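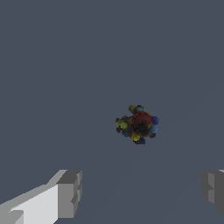
4.2 Counting gulls at the Mondow roost

I'll admit I went into the March counts thinking the gulls would be the easy part. I'd been doing the flooded fields at Vatimitz for years, I knew the light, I knew where to park, and a roost on open water sounded like a holiday by comparison. Well! My first evening at Mondow Reservoir I had the birds coming in over the dam in three loose streams, half of them dropping straight onto the water and the other half going round again, and I'm fairly sure I counted one noisy bunch of Black-headed Gulls twice.

So I changed the method. From the second visit on I stood at the south end of the dam and counted only what crossed the line between the valve tower and the old boathouse, starting an hour before sunset and stopping when I could no longer tell a Common Gull from a Black-headed (this comes sooner than you'd like under cloud). Birds that went back over the line were taken off the total. It's a clumsy rule, but it's the same rule every night, and I can live with that.

Across 27 evenings the biggest count was 1,557 birds, on a still night after two days of rain, when the pasture toward Daher was under water and the worms must have been up. Figure 3 plots each evening's total against the rain that fell in the previous two days. The wet spells do bring more birds in, although there's plenty of scatter, and I wouldn't hang too much on the left side of the plot where I only had a handful of dry evenings to work with.

Wind was a bigger nuisance than I expected. With a stiff westerly the gulls came in low and late and bunched up behind the dam wall, so I was listening to birds I couldn't see (very frustrating, with cold fingers). I've kept those evenings in the totals but drawn them as open circles in Figure 3, and if you leave them out the line gets a little steeper.

Figure 3. Evening roost totals for all gull species at Mondow Reservoir, plotted against rainfall in the previous two days. Open circles are evenings with a strong west wind.

I also tried a few counts from the Zorkard side, where the track runs right down to the shore. Lovely spot, hopeless for this. The low sun sits straight behind the flight line and every bird turns into a black cutout, so those counts aren't used anywhere in the paper, though the larger gulls were at least easy to pick out by size and I've kept my notes on them for the winter work.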